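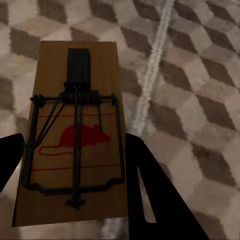 Mice in Shared Houses: What Tenants Do and What They Say They Do

Group project report, Housing and Society module
Keisha Escobedo, Ezekiel Boateng, Nadhirah Sembiring
Submitted 3/16/19

14 shares | 6 comments

1. Why mice

Our first idea was a study of damp. Our tutor, Dr Ionescu, told us that damp had been done by every group for as long as she could remember, and that she could now mark a damp report with her eyes shut. Mice were our second choice. All three of us had lived with them, so we felt we had already started the fieldwork.

The question we settled on was a simple one. When tenants in a shared house find they have mice, who deals with it, and how long does it take before anyone does? There is plenty of advice on how to get rid of mice. We found much less on how five people who can't agree about the washing-up decide whose job it is.

2. What we did

We put 100 paper questionnaires through doors in Borkmont, the streets behind the old bus station where most second-years end up. We got 90 back, a response rate that made us suspicious until we remembered that we had offered a free coffee for each one. Nadhirah dealt with the coffee and would like it recorded that she was never fully paid back.

We also read 1387 posts on the Borkmont tenants' message board, going back to the June before last. Most were about bins. Ezekiel sorted them into groups by hand, after the software he wanted to use turned out to need a licence, and he now has strong views on bins.

Finally, we did longer interviews in two houses. We call them Prarnenis House and Galtell House, and have left out the numbers because both sets of tenants would like their deposits back.

3. What we found

The first stage is denial. Tenants who had heard scratching usually blamed the boiler, the neighbours or the wind. One person wrote that she had put it down to "the house being old", and went on doing so after something had eaten a corner off her cereal box.

The second stage is the group chat. Someone sends a message, the others reply with a shocked face, and everyone feels that the matter is now in hand. In Prarnenis House this stage lasted most of a term.

The third stage is the letting agent. Opinions of agents were low, though we should say in fairness that our sample was made up of people who rent from them. A common complaint was being told to keep the kitchen cleaner. This was felt to be insulting, and several people then described their kitchens to us in a way that rather supported the agent.

Traps come last. The person who buys them is nearly always the person whose bedroom is on the ground floor, and the person who has to check them is whoever gets up first. In Galtell House this led to four adults lying in bed until late morning, listening for each other. Esperanza Ambrose, who let us use her name, finally offered to do it in return for the large shelf in the fridge. She still has the shelf.

4. Problems with the study

People who have mice are keener to fill in a form about mice. The questionnaire also asked "How often do you clean behind the cooker?", and we don't believe the answers. Question 9 was printed twice. A few people answered it differently the second time.

We had planned to interview Lecomte, the agent for much of the area. They asked us to put our questions in writing, which we did.

5. Suggestions

Agents should say in the tenancy pack who pays for traps and for blocking up holes. Tenants should agree on a checking rota in the first week, while they still like each other. Future groups should budget properly for coffee, and should test their questionnaire on someone before printing it.

A copy of the questionnaire, with both versions of question 9, is in the appendix.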